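Good practice for small gripper cells: progress report to the Wallberg fund

Second report, covering the spring up to the end of August

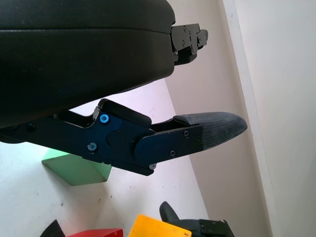

Gripper fingers over the block table, Purkholm workshop.

Hello again, and thank you for the kind note after the first report (it went up on the kitchen wall). I'll start with the bit you asked about, which was whether the money is going on rules or on robots. Mostly rules! The Purkholm bench was already up and working when the grant came through, so your funding has paid for my time, the inspection work and a great deal of printing.

The guide now stands at 46 rules, down from a first draft that was far too long and that even I couldn't get through over a pot of tea. I've cut anything that only repeated the machine's own manual, and anything that started with "be careful". Being told to be careful doesn't help anyone at eight in the morning with a jammed finger joint. What's left is the sort of thing you can tick or not tick: is the fingertip pad worn, are all the screws in the finger plates there and tight, is the table clear of everything except the blocks for this run.

The fingertip section has taken the longest. Pads wear slowly and people get used to them, so a pad that would look poor to a stranger looks fine to whoever works beside it every day. We now ask for a look at the pads before every session and a proper check every 600 picks, written in the log with initials. At Gola they wanted to do it by the calendar, once a month, and we went back and forth on that for longer than I'd like to admit. Their bench is busy one week and silent the next, so counting picks won in the end. They've been very good about it.

Screws are rule 12 and I'm rather fond of rule 12. Each finger gets a paint mark across every screw head and onto the plate next to it, so a screw that has crept shows up without a tool in your hand. The marks aren't on every gripper yet. Purkholm is next in line and I hope to have that done before the nights draw in.

Then there's the table. Blocks are still our standard test pieces, plain colours and simple shapes, and the rule says they go back to the near edge when they aren't part of the task. I had written a longer rule about cleaning the tabletop, with a special cloth and everything, and both sites ignored it completely. It's now one line: wipe it at the start of the day. They do that.

On to the log. Between the two sites we have 1379 entries, which is more than I dared hope for, although a fair few of them just say "ok". I've changed the form so that "ok" isn't a choice any more – you have to say what you looked at. There was some grumbling. The entries since then are shorter but far more useful, and I've started sorting them by which rule they belong to. If a rule never turns up in the log at all I want to know whether it's being kept quietly or skipped.

Two things have gone slower than planned. The section on two arms sharing a table is still a draft, mainly because I keep changing my mind about who has right of way over the middle. My current version gives each arm a home side and makes the middle a place you have to ask for, but it's clumsy to read and I'd like Kouris to try it out before you see it. They've offered us a Thursday afternoon on their own bench, which is generous of them. The other slow one is the short version for new starters. It was meant to be a single page and it's currently 2, with small print. I'm working on it.

Money is fine. We're a little under on travel and a little over on printing, and I'd like your permission to move the one across to the other. I'd also like to spend a bit on better lamps for Gola, where it's hard to see paint marks on black metal in the far corner. I can send the quote whenever suits.

Next up: paint marks at Purkholm, the Kouris visit, and a clean copy of the fingertip section for your own people to pick holes in. Please do be rude about it. If you'd like to come and see the bench, mornings are best, and there's parking round the back.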